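Kids' Corner > How Stuff Works > Clay and Pots

Why does clay go hard?

Clay is super old rock. Rain and wind grind the rock into tiny flat bits, way too small to see. Add water and the bits slide around – thats why wet clay squishes.

Leave it out and the water dries up. Now it's stiff, but drop it in a bucket and it goes to mush again. Not much good for a jug!

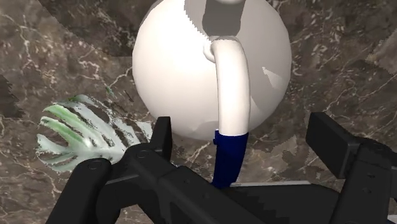 So potters use a kiln. Big hot oven. Some get past 2,000 degrees Fahrenheit! The bits stick together for good and no amount of water will turn them back to mud.

Then comes glaze. It's a bit like runny glass. Brush it on, fire it agian, and it melts into a smooth coat. Cooling takes ages – no peeking.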